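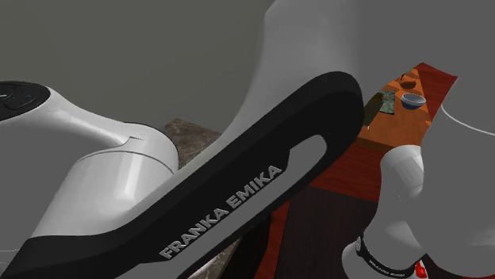 August 13, 2024 - spent the morning on the Holtine board again, the rev with the screw terminals. Power up is fine now, 5 V rail steady, but the second serial port still drops bytes once both add-ons are talking. Nawal thinks it's grounding. I think it's my buffer. Went through the firmware and renamed the link parts in the config so they match what everyone calls them out loud, e.g. "black cover" for the long dark piece with FRANKA EMIKA printed up it, and "slot" for the stretched oval near its rounded end. Less confusion when Karabo reads my notes. Should of done it in January.

**Serial port 2**

- buffer was 17 bytes (why?? my own doing, no comment left)
- bumped to 400, drops went away on the short cable
- long cable still bad. Swapped for Amr's shielded one, better but not clean
- error counter got to 929 over lunch then I reset it by accident, so no afternoon figure

Ilham wants the port labelled on the silkscreen, next rev. Also the reset button moved away from the USB socket - hit it with the plug twice today.

**Digital IO**

Inputs 1 to 4 OK. Input 5 reads high with nothing plugged in. Pull-down missing or not soldered, havent looked under the scope yet. Bjarke has the good tweezers, ask him.

Colour of the status LED is wrong in the docs, says green, board has amber. Fixed the docs. Left the LED.

**Libraries**

Pirzada lib compiles with the new headers, one warning about an unused variable, ignoring. Nireo one does not. Falls over on the timer include, same timer we use for servo pulses so I cant just pull it out. Karabo had a patch somewhere, on the Wenus share maybe? Didn't find it under the obvious names.

**Next**

- long cable again with a proper ground at both ends - try Nawal's idea before touching code
- pull-down on input 5
- get patch off Karabo
- order more terminals, the blue ones, we're down to the bent ones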